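Bench notebook, Dellumwood workshop, flower table

Carried over from last week: the cloth slides. With the Bernelis cotton laid straight on the tabletop, a stem dragged sideways takes the fabric with it and leaves a ridge that the next stem catches on. Tried a strip of rubber mat under the back half. Better. Have not tried it under the front.

Loose flowers are set out at the rear left before each round. Stem length trimmed to 17 cm, lower leaves stripped. Anything with a soft neck goes to the compost pail and does not get logged. The Seda stems are the stiffest we have bought so far and hold a straight line when laid flat. The Krūmiņa ones curve near the head and roll to one side, so they need to be laid with the curve down.

Order of work as it stands: lay out, sort by length, group, tie, stand up. Tying is still the slow step. Raffia grips well but frays at the knot. Waxed thread is tidy and cuts into the soft stems if pulled hard. Leaving both on the shelf until someone has a preference.

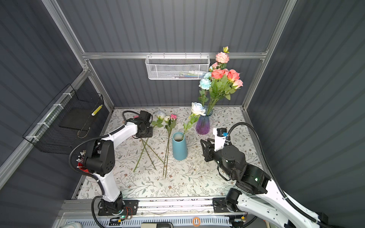
Dellumwood, December

Leafy print cloth on the table, pale cream ground with thin grey-green branches and small brown flowers. I like it to look at, but the print is a nuisance for sorting. A trimmed leaf or a brown petal disappears against it and gets swept into the next bunch. Plain cloth would show offcuts sooner. Will ask whether the undyed Bernelis comes in the same width.

Storage. White mesh basket stays on the back rail at the centre. It is long and shallow, fine for small items, no good for anything that has to stand upright. Black wire basket stays on the left wall, on the bar, zip-tied. If it needs to move, cut the ties and use new ones.

Dark grey wall panels: the ribbing collects pollen. Dry brush along the ribs, top to bottom, then wipe the rail. A damp cloth on its own smears it.

Lamp set to 4000 K. Under the warmer setting the cream and the yellow petals were hard to tell apart when sorting.

To do:
Cut 6 more lengths of rubber mat, front half included
Order raffia, natural, 10 hanks
Wash the print cloth cold, iron from the back
Check the Krūmiņa box for soft necks before Saturday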